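Skurnmont Irnia juicer: 800 watts and a lot of promises

Reviewed by Rania Belhaj, 16 Apr 2006

I should say at the start that I have never got on with juicers. My mother had one the size of a car battery that came out every January and went back in the cupboard by the first of February, so when the Irnia turned up on my kitchen counter I was not inclined to be nice to it.

Skurnmont says the Irnia will take fruit whole, skin and all, and give you "every drop" in seconds. The box says 800 watts in letters as tall as my thumb. What it doesn't say is how loud 800 watts is in a small kitchen before breakfast. My neighbour knocked on the second morning. I have used it at lunchtime since then.

Setting it up is simple enough. There are 7 parts, they click together in one order only, and the lid has a safety catch that won't let the motor start until it is down properly. I have no complaint about that, except that the catch is stiff and I twice thought the thing was broken.

Now the juice. Apples and carrots are what these machines are made for, and the Irnia does them well. I put in 763 grams of apples and got a tall glass and a bit more, with a thick layer of froth. The froth settles if you leave it. The leaflet tells you to drink the juice straight away, so take your pick.

Soft fruit is where I stopped believing the leaflet. Plums have to be stoned first, whatever "whole" is supposed to mean, and once you have done that you might as well eat them.

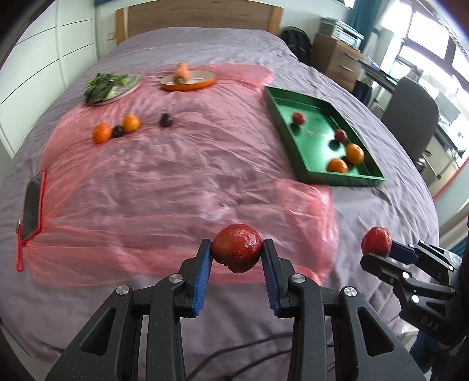 Small round fruit with a glossy skin: fine to eat, fiddly to juice.

Ripe ones turned to a sort of jam that clung to the filter and never reached the jug. Firmer ones did better but tasted sour, and I ended up adding sugar, which rather spoils the point of the exercise. Grapes worked. Pears went brown while I was looking for a glass.

I had hoped for more from berries. The recipe card has a strawberry and cherry drink on it called the Irnia Sunrise, and I made it twice to be fair.
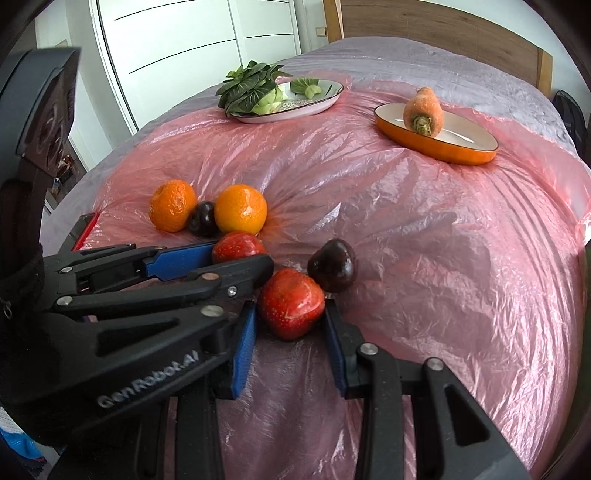 The first go was thin and full of grit from the seeds. For the second I added an apple to push things through, as the card suggests lower down in smaller print, and got something that tasted mostly of apple. A fork and a sieve would have done the same job in less time. Cherries also need stoning, one after another, and my fingers were pink for two days.

Then there is the washing up. The filter has very fine holes and comes with a little brush, and you will need the brush every single time. Leave it an hour and the pulp sets hard. The leaflet says the filter can go in the dishwasher, top rack only, but mine came out with orange bits still in it.

For comparison I borrowed a Sisano, the older model with the narrow chute. You have to cut everything up for it and it is slower, but it is quieter, and the filter rinses clean under the tap. I got slightly less juice from the same bag of carrots. I didn't mind.

The price of the Irnia is 198 euros. Ait Brahim, where I buy most of my kitchen things, had it on the shelf next to a plain glass lemon squeezer, and I know which of the two I would carry home. If you drink carrot juice every day and live in a detached house, the Skurnmont may suit you. Try to see one running before you pay, and ask the shop whether they sell the filter separately. Mine already has a small dent in the rim.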